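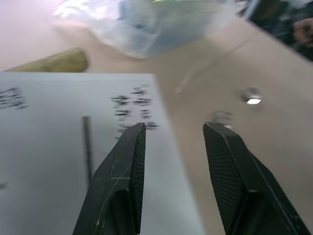

What do you get in the Stelell bottle set?
Small white bottles with teal-green caps, packed in rows in a clear plastic bag, plus a printed sheet. Mine came from Jonham and cost the same as the plain set I bought there last time.

I use small bottles for samples. I mix hand lotion at home and give it to friends before I make a full batch, so I go through plenty of them. Derek Oakley recommended these after his old supplier stopped carrying the size he liked.

The bag
The bag is plain clear plastic. It's thin and it crinkles, but you can see what you have without opening it, and that matters when you keep several sizes in one drawer. I would have liked a zip top. I moved mine to a lidded box after 5 days.

The bottles
They are light and they stand up on their own when filled. I filled 7 with a thick lotion and left them on their sides overnight on a paper towel. The towel was clean in the morning. With thin oil I had one slow leak, fixed by tightening the cap again. Filling is the hard part. The neck is narrow and a spoon is useless, so use a syringe or a very small funnel.

The sheet
The sheet is large for what it has to say. There are a few short blocks of print and a lot of white space. I read it once and now use the back for batch notes — lotion number 163 is on there. It lies flat on the table, so it works well for that.

The work surface
I put cardboard down over the whole table before filling anything. Drips soak in and the bottles don't slide. Beige shipping cardboard is fine. 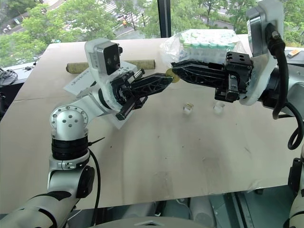
Compared with the Tunstall set
Freya Cropper lent me her Tunstall bottles for a week. Those caps turn more smoothly, but they are all white and they get lost on a light counter. I prefer the teal-green. Tunstall does include a funnel, and Stelell should too.

Would I buy it again
I already have. The second bag is for Chinyere Obi, who wants hers by October. Four stars, one off for the missing funnel.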